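# Chapter 12: Chores and the Unfinished Machine

A dishwasher has done one household job well for decades. It washes what is put inside it. It does not gather cups from the bedroom, decide which ones need washing, or put them back on the right shelf afterward. Those steps are still done by people in nearly every home that owns one.

This chapter asks how much of that remaining work a machine can do today. The question sounds like one about strength or speed, but most household objects are light and few chores are urgent. The difficulty lies in variety. A factory robot may handle the same part 912 times in a shift, always arriving in the same position. A person clearing up at home may not handle the same object in the same position twice in a week.

Consider the task of picking up a cup. If the cup is upright, a two-fingered gripper can close on it from either side. If it has fallen over, the choices change. The fingers can squeeze across the body, or one finger can go inside the mouth and the other stay outside, pinching the wall between them. A soft plastic cup will bend under a squeeze that a metal cup would take without harm. Before any of this, the machine has to work out which way the opening faces.

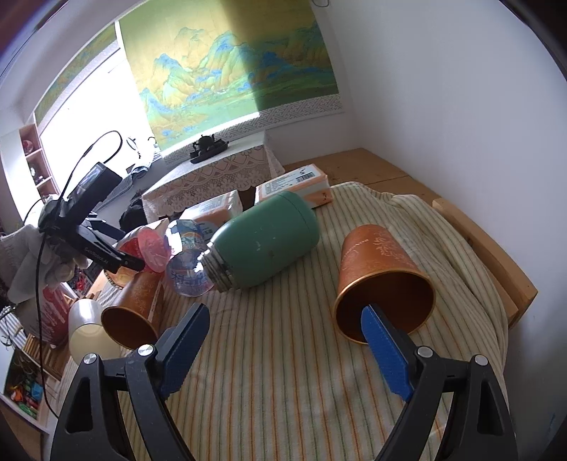 *Figure 12.1. One finger of a gripper inside the mouth of a cup lying on its side. The textured pads are the surfaces that touch the object.*

A person makes these choices without noticing them. For a machine, each one must be either programmed or learned. Programming was the usual method for many years, and it remains the better one on a production line. In Section 12.2 we look at the Brultbridge packing line, where every carton has the same size and every motion was written out in advance. The line works well until a carton arrives crushed, at which point it stops and a worker clears it by hand.

Learning takes a different route. The machine is given many examples of a task being done and builds its own rule for what to do next. The examples can come from people who guide a robot arm, or from people who carry out the job with a hand-held gripper of the same shape as the robot's. Either way, the examples need to include the awkward cases: objects that touch, objects partly hidden behind others, and objects that change shape when held.
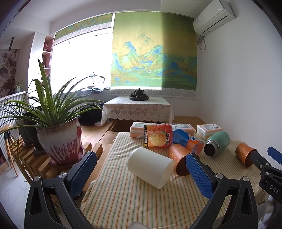

*Figure 12.2. Cups, a bottle, a pouch, and wrapped tissue packs on a striped cloth. Rigid and soft items call for different grips.*

Mixed groups of objects like this one are harder than they look. Shiny metal reflects the room and can confuse a camera. Clear or cloudy plastic lets the background show through, so its edges are hard to find. A soft package has no fixed outline at all. A method that succeeds with a bottle may fail with the wrapper beside it.

Shop-floor chores fall between the factory line and the home. Sweeping up, restocking a parts bin, and sorting returned goods all happen in a known building, but the items vary. The Conley and Thambiah case studies in Section 12.3 describe two workshops that tried to automate sorting. Conley limited the machine to 19 types of item and kept it. Thambiah set no limit and went back to hand sorting in October.

As you read, keep two questions separate. The first is whether a machine can do a chore once, under good conditions. The second is whether it can do the chore every day, without someone standing by. Published demonstrations usually answer the first. Buyers need an answer to the second.

**Key terms:** gripper, grasp, rigid object, deformable object, learning from demonstration

**Before you begin:** Choose one chore you did this week. Write down each separate motion it required, including the moments when you had to look for something or change your grip. Keep the list for use with the Generau worksheet at the end of Section 12.1.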